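3.2 Water use at the bathroom sink

The Clumska residence hall has one meter per floor, so sink use had to be estimated from diaries. Residents on two floors logged each toothbrushing for 20 days in March and marked whether the tap was left running. This gave 858 usable entries. Entries with no duration were dropped.

Flow was measured with a kitchen scale and a timer at the Trikier faucets – the older Lamivine units were excluded, as their flow changed with pressure.

Rinsing from a filled vessel used around 200 mL per brushing.
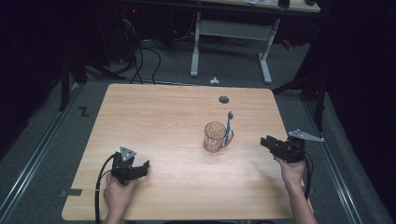
Diary data are self-reported and probably understate running time. A second round with a clip-on flow sensor is planned for the same floors.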